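Dardo Troncoso
26 Apr 2026

Notes on storing boxed shortbread, after clearing the top shelf of the pantry. Short thread, mostly on cartons.

Shortbread is a dry biscuit with a lot of butter in it. Both facts matter. The dryness means it takes up moisture from the air as soon as the inner wrap is opened. The butter means it picks up smells and goes rancid in warmth and light.

The carton does very little about either. Plain folding board is there for stacking, printing and keeping the fingers whole. The barrier is the inner film. If the film is sealed, the best-before date holds. If it isn't, disregard the date.

Our shelf is over the boiler cupboard. I had a thermometer up there through December and it was the warmest place in the kitchen by some margin. Everything with butter in it has now gone down to the bottom, next to the rice.

Orientation. Tall narrow cartons are usually shelved on end because they take less width. Fine for a full one. Once half the biscuits are gone the rest slide and chip against each other, so an opened carton goes on its long side. 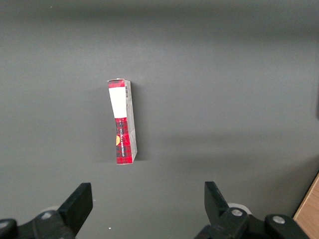 Olga Cáceres: We keep ours on end whatever's left in it, with a fold of greaseproof pushed down into the gap. No chips so far. Lying down, they only get things put on top of them.

Fair point on the load. Greaseproof works if you pack it again each time you take one out. In this house that would last two days. On its side, at the top of the pile, is the version I can get people to follow.

The tartan ones are the hardest to keep track of. They arrive at Christmas, get filed with the decorations in someone's head, and are left until the next lot comes in. Write the month of arrival on the end flap in pencil. Ballpoint skids on coated board.

Flap wear is a poor guide to age. A scuffed corner tells you the carton was knocked at some point, possibly in the shop. Check the film: press it lightly and see whether it holds air. A wrap that was packed tight to the biscuit won't tell you anything this way, so look along the seal instead.

After opening, decant. I use a Jatwood tin with a push-on lid. Lorena Retamal uses a clip-lid plastic box, which seals better but had held curry powder, and the shortbread tasted of it by the weekend. Tin for butter biscuits, plastic for crackers.

Don't put different biscuits in one tin. Anything soft gives up water to anything crisp. Ginger cake and shortbread in the same tin for one night will spoil both.

Softened shortbread can be recovered. Low oven, ten minutes on a bare tray, then leave it alone until completely cold. It feels soft when it comes out and firms up as it cools. Rancid shortbread can't be recovered. It smells of old crayons.

Freezing is fine in the sealed film. Take it out of the carton first, as board goes limp in a freezer and then sticks to the peas. A 200 g pack thaws on the worktop in the time it takes to do the washing-up.

Shelf order as it stands now, bottom to top: rice and flour, butter biscuits, crackers, tins, empty jars. The jars don't mind the boiler.

Still to do: the second cupboard, where I have found two open bags of icing sugar and a jar with no label.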